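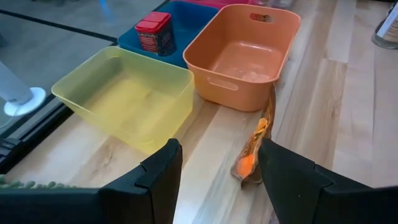

Marzo, 7:40

Turno de clasificación en Gusura. Consigna: 400 piezas antes de las 14:00, con un máximo de 6 intervenciones manuales. Las bolsas de aperitivo arrugadas siguen siendo lo peor: la pinza las coge por el borde y, si quedan en vertical, rozan el canto de la cubeta naranja. Las latas no dan problemas.

Miroslava ya no clasifica; revisa los rechazos y rellena la hoja de Prosine. Dice que acaba con menos dolor de hombro y más de vista. Sumeya pide rotar cada 80 minutos. La jefatura lo estudia. Yo firmo paradas que antes decidía quien estaba en la mesa.

Pendiente: vaciar de migas la naranja, bajar la fuerza de cierre.

Última actualización: marzo, 15:10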